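Search tickets... Go

Ticket: Nedora payroll export drops last rows
Product: Elier Timesheets, desktop
Opened by: Valdis Raudsepp
Assigned: Hafþór Nørgaard
Status: Waiting on vendor (workaround in place)

Problem as reported: weekly export to Nedora stops short. File opens fine, no error, but people at the bottom of the alphabet are missing. Valdis noticed when the totals didn't match the paper sheets. 17 people missing from the file. Same 17 every time she runs it.

What I asked for: the export file, the log folder, version number, and whether anyone had changed the settings lately. Got the file and the version. No log folder, it's hidden by default, sent her the path.

Tried, remote:
- Re-ran export, same result
- Cleared the temp folder, same
- Exported to the desktop instead of the shared drive, same
- Logged in as admin, same
- Half the staff list on its own: complete. Other half on its own: also complete!

So it isn't the people, it's the size of the file. Or something that goes with size. Counted lines in the bad export, it ends at 1,000 exactly. Header included. Should have spotted that first.

Next: looked for a row limit in Elier. Nothing under Export, nothing under Preferences. Went through the manual, there's a page on "large exports" that only talks about printing. Called the Skorton help line (they sell us the licenses), on hold a good while, was told to reinstall. Did not reinstall. 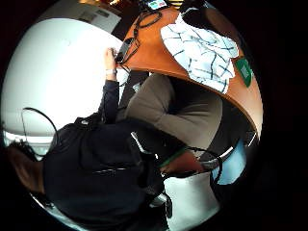 Skorton site office, December 7, 2020

Log continues. Went over in person, easier than remote for this one. Skorton have the same version of Elier we do and a clean install to compare with.

Clean install, test data, long staff list: export complete. No limit. So it's something on our side.

Copied our settings file over to the clean machine. Export stops at 1,000. Copied the original back, export complete again. Did it twice to be sure. Settings file is the culprit, nothing to do with the database.

Compared the two files line by line. Ours is longer, lots of leftover entries from the old version. Differences that looked like they could matter:
- date format (ours day first, theirs month first)
- "preview mode" on in ours
- backup path points to a drive we dont have any more
- printer name

Changed them one at a time. Date format, no change. Backup path, no change. Preview mode off: full export. Turned it back on: short again.

Preview mode is meant to cap what you see on screen so scrolling isn't slow. It's capping the export too. In the current version there's no check box for it, it got taken out in the September update, so anyone who had it on before that is stuck with it on and can't see it. That's why I couldn't find it in Preferences.

Workaround:
1. Close Elier on every machine. Check the tray, it likes to stay open down there.
2. Make a copy of the settings file first, put it somewhere you'll find it.
3. Open the settings file in Notepad, find the preview line, change 1 to 0.
4. Save. Don't let Notepad add .txt to the name, it will try.
5. Open Elier, run the export, look at the last name in the file.

If step 5 is still short, the file got overwritten when Elier closed, which means it was still running somewhere. Go back to 1.

Also found while in there: Ots, the add-on for overtime, keeps its own copy of the settings. It needs the same change or the overtime export will be short. Overtime file hasn't hit the limit yet so no harm done, but do it now while you're at it.

Past exports: went back and checked. 3 short files since the update. The people missing were paid from the paper sheets so pay is right, but hours in Nedora are wrong for those weeks and leave balances will be off. Those need re-exporting. Nedora won't take the same week twice unless the first one is voided, so void, then import. Not the other way around, or you get doubles.

Sent Elier the two settings files and the steps. They have a ticket open, no date for a fix. Asked them to put the check box back or at least give a warning when the export gets cut. 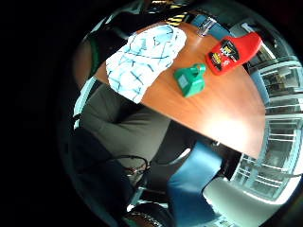 Valdis Raudsepp: Did steps 1 to 5, export is complete now, last name in the file is the right one. Had to go round twice, the front desk machine still had it open. Voided and re-imported the oldest week and the hours match. The other two I'll do after the pay run, don't want to touch it before. Question, do I have to redo the settings when Elier sends the next update? And the leave balances, do they fix themselves or do I recalcuate by hand?

Hafþór Nørgaard: Yes check the line after any update, they may write the old value back. Leave balances update overnight once the week is imported, if they haven't by the next morning tell me and I'll run it from here. Leaving this open until all the weeks are in and we hear back from Elier. Please don't delete the short files yet, they asked for one with the names taken out.

Contact the help desk | Copyright 2020 | Back to top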